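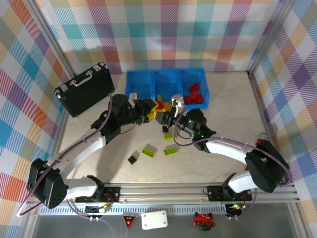
The toy library in Ristthorpe opens at nine on Saturdays, and by a quarter past there is usually a stroller jam in the doorway. I grew up two streets over and never once set foot in it. I had the idea it was for other families, the organized kind who remembered to bring things back. Then my niece turned four, and my sister handed me a canvas bag of wooden trains with a due date stamped on the tag, and that was how I finally met Mareike Voß.

She has run the place for 14 years out of the old Kuhlmann shoe store on Hirside Road, and the shoe store is still very much with us. The slanted stools are there (the children ride them like ponies), and so is the tall shelving in back, where boxes of pumps and loafers have given way to puzzles, marble runs, tea sets, and a great many bags of bricks. The catalog stood at 1,304 items the morning I visited. Mareike read me the number off a card taped inside the cash drawer, crossed out and corrected so many times that the card has gone soft as cloth.

"People ask me what goes out the most," she said, "and they want me to say something with batteries. It's the bricks. It has always been the bricks."

A family can take two toys at a time and keep them for a month, and a missing piece costs a quarter. Most of the quarters, she told me, come from grandparents, who pay up on the spot and then turn up a week later with the piece in an envelope, having found it under the radiator. 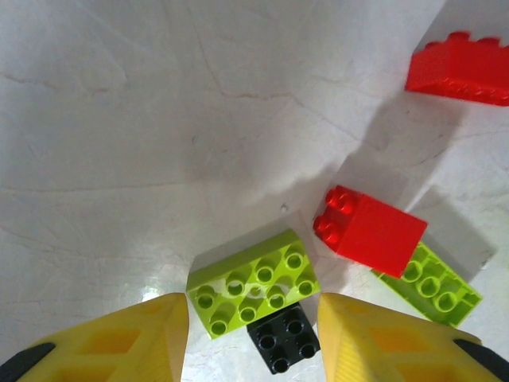

## What Comes Back

Talha Afridi does the returns on a long table by the window, and I could happily have sat there with him all day. He was a bookkeeper before he retired, and he goes through a bag of bricks the way I imagine he went through receipts, making little piles and humming. Things come back that were never checked out, of course. He keeps a cookie tin for those: buttons, a house key, somebody's baby tooth wrapped in tissue, and one lovely brass thimble he's been hoping to reunite with its owner since November.

He washes the bricks in a mesh bag in the sink, lukewarm water and a drop of dish soap, and lays them out on towels overnight. He tried a hair dryer once and doesn't recommend it. 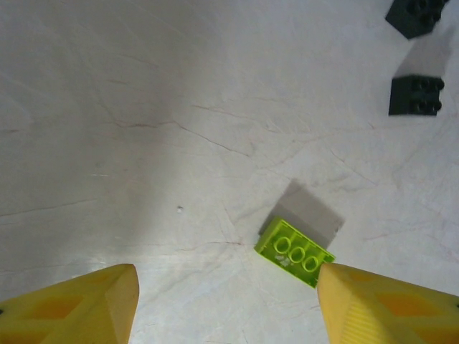
What he likes best is when a bag comes home with something still half built inside. The rule says everything should be taken apart, and Talha is supposed to write a note on the card, but he rarely does. He sets the thing on the windowsill for a day or two so the next few children can have a look, and more than once a child has asked to borrow that very bag, just as it is, please, so they can finish it.

My niece has renewed the trains twice now. Mareike says there's no waiting list for them, so I suppose we'll be back in a month to do it again.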